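Section 2: Setting up your Trutasach account and choosing who sees what

Welcome back, and well done for getting through the installation. Gearóid Keane and I wrote this part together over a good many pots of tea, so please take it at your own pace. You will need your sign-up email and a quiet few minutes.
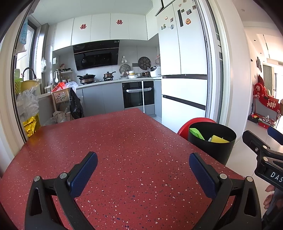
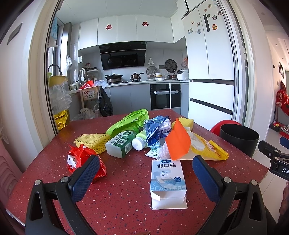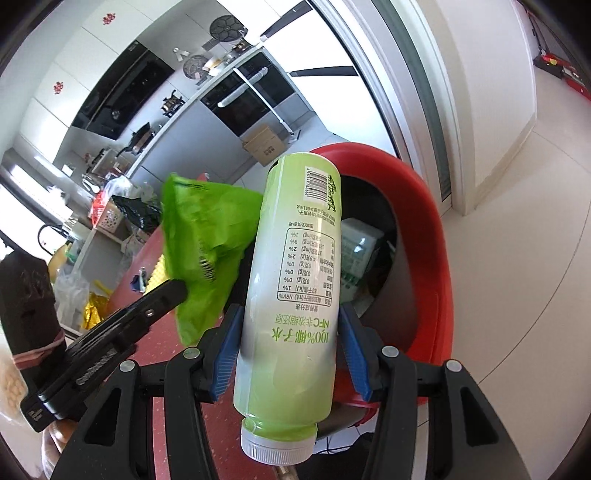
1. Open Trutasach and press Join. Type in your email address and wait for the code, which sometimes hides in the spam folder.

2. Choose a display name. It can be your own or something you've made up — I'm Philomena Moynihan everywhere, but plenty of our members prefer a nickname, and that's perfectly fine.

3. Go to Settings, then Source Labels, and switch them on. A small grey tag will now sit beside any shared news story, telling you where it was first published and when.

Note: the tag tells you where a story came from and nothing more. It doesn't say whether the story is true, so do please read past the headline before you pass it along!

4. Under Sharing, set the pause to 60 seconds. Whenever you press Share on an article you haven't opened, Trutasach will hold the post for that long, and you can cancel it with one tap if you have second thoughts.

5. If you are moving over from Likby or Troton, press Bring My Posts. Each batch can hold up to 399 posts, so a long history will need several goes. Mine came to 2,148 and I left it running while I made the dinner.

Caution: posts you bring across are visible to everyone until you change them. Set Old Posts to Only Me before you start the first batch.

6. Lastly, look at Linked Apps. Anything listed there can read your friends list. Remove whatever you don't recognise, and sign out and in again so the change takes hold.

If the code in step 1 never arrives, try the Lenihan mail checker in the Help menu. It will ask for your address a second time. Section 3 deals with blocking, muting and reporting.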